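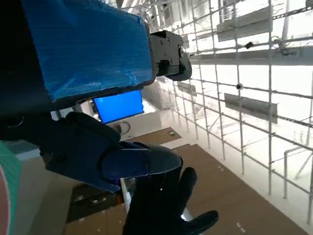
A hand in a black glove, with the fingers spread.

Gloves: What They Do and How They Are Made

Put your hand flat on a sheet of paper and draw around it. Now you have the shape of a glove. People have been making gloves from that shape for a very long time, first out of animal skins and later out of cloth, yarn, rubber and plastic.

A glove is different from a mitten. A glove has a separate place for each finger. A mitten has one place for the thumb and one big place for all the other fingers. Mittens are usually warmer because your fingers share their heat. Gloves are better when you need to pick things up, tie a knot or turn a key.

What is a glove for?

Some gloves keep your hands warm. Your body makes heat all the time, and the glove slows it down as it leaves your skin. The glove does not make any heat itself. If you leave a pair on a cold porch in February, they will be just as cold as the porch when you put them on.

Some gloves keep your hands safe. Gardeners wear them to hold roses and other plants with thorns. Cooks wear thick ones to lift hot dishes. People who work with glass or sheet metal wear gloves that are hard to cut.

Other gloves keep dirt and germs from moving from one place to another. A dentist wears a new pair for each patient. In a museum, a worker may wear gloves to touch an old photograph, so that oil from the skin does not leave a mark on it.

What are gloves made of?

Wool is made from the hair of sheep. It is warm, and it can still be warm when it is a little wet. Cotton comes from a plant. It is soft, but it soaks up water quickly and gets cold.

Leather is animal skin that has been treated so it will not rot. It is strong and it bends well. After a while a leather glove takes on the shape of the hand that wears it.

Rubber keeps water out. The first rubber came from the milky juice of a tree. Many rubber gloves are now made in factories from other materials that stretch in much the same way. To make one kind, a mold shaped like a hand is dipped into the liquid and lifted out again. The thin coat left on the mold is dried and peeled off.

How is a sewn glove made?

Gisela Hamann made leather gloves at the Veketti workshop for 36 years. She began each pair by stretching the leather over the edge of a table. If the leather was not stretched first, the glove would grow too big after a few days.

Next she cut out the pieces. The largest piece is called the trank. It covers the front and the back of the hand. The thumb is cut out separately, because a thumb moves in a different way from the fingers. Narrow strips go along the sides of the fingers. These strips are called fourchettes, which is the French word for forks.

The thumb was the part she found hardest. "If the thumb is wrong, you feel it every time you close your hand," she said. New workers at Veketti practiced on scraps. Hamann sewed 40 thumbs before she was allowed to put one on a real glove.

How do you find your size?

You need a soft tape measure. Open your hand and wrap the tape around the widest part of your palm, just below the knuckles. Leave out your thumb. Read the number where the tape meets itself. Then look at the size chart for the gloves you want, as each maker uses its own chart.

When you try a glove on, spread your fingers wide and then make a fist. The tips should not pull against your fingers. There should not be a big empty space at the ends either, or you will have trouble picking up small things.

Try it yourself

You will need one glove, ten coins and a bowl.

Put the coins on a table. With your bare hand, pick them up one at a time and drop them in the bowl. Ask someone to time you. Then put on the glove and do it again.

Try it with a thin glove and a thick one if you have both. Write down your times and compare them. Did you pick up the coins in the same way each time, or did you start sliding them to the edge of the table?

Words to know

Cuff: the part of a glove that goes around the wrist.
Fourchette: a narrow strip along the side of a glove finger.
Mold: a solid shape used to give something its form.
Trank: the main piece of a leather glove.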